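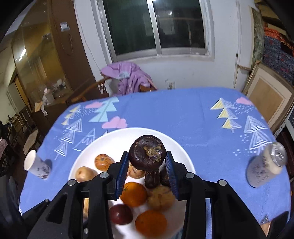 Unit 7 handout: Looking after a hand-held gripper
Tarko teaching lab, notes by Vasanthi Joseph, October 2020

Read this before you touch the tools. The Helmy maintenance sheet says to check the pads every 100 grasps. I have never seen data behind that number, and I'd like you to treat it as a guess until you have your own.

1. Pads
Wipe both pads with a damp cloth and let them dry. Look along the ribs with a light held low. A rib that has folded over will hold a potato perfectly well and then drop a grape, so a pass on one object tells you very little. Replace pads in pairs. Ashwin Devadiga replaces them singly and claims no difference; his log covers 23 grasps, all on the same fruit. Draw your own conclusions.

2. Pivots
Open and close the jaws slowly ten times with nothing between them. You are feeling for a catch. If one side lags, back off that pivot a quarter turn and try again. Do not oil it. The Akamine guide recommends a drop of light oil at each joint, and every tool we treated that way came back gritty by March.

3. Jaw alignment
Close the jaws on a strip of paper and pull. It should resist evenly from top to bottom. If it slides out at the tips, the fingers are toed out and need shimming at the base.

4. The grasp check
Alignment on paper doesn't promise alignment on anything round. Use a mixed plate, and pick the smooth, shiny items first.
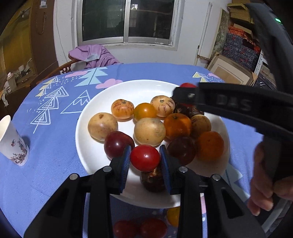 A grasp check is only worth doing if the object can get away from you. Foam blocks can't, and I don't accept results from them. The red cherry tomato between the blue pads is a fairer test: glossy, slightly oval, with other fruit close on both sides for a fingertip to bump into. Write down which pad touches first. If it is the same one on most tries, go back to section 3.

5. What to record
Tool number, pad age, object, first contact, held or dropped. Include the drops. Last year's Wistlow report listed 138 grasps and 2 failures, and left out every try that was "restarted." Count a restart as a drop.

Bring your log to the next session, in pen.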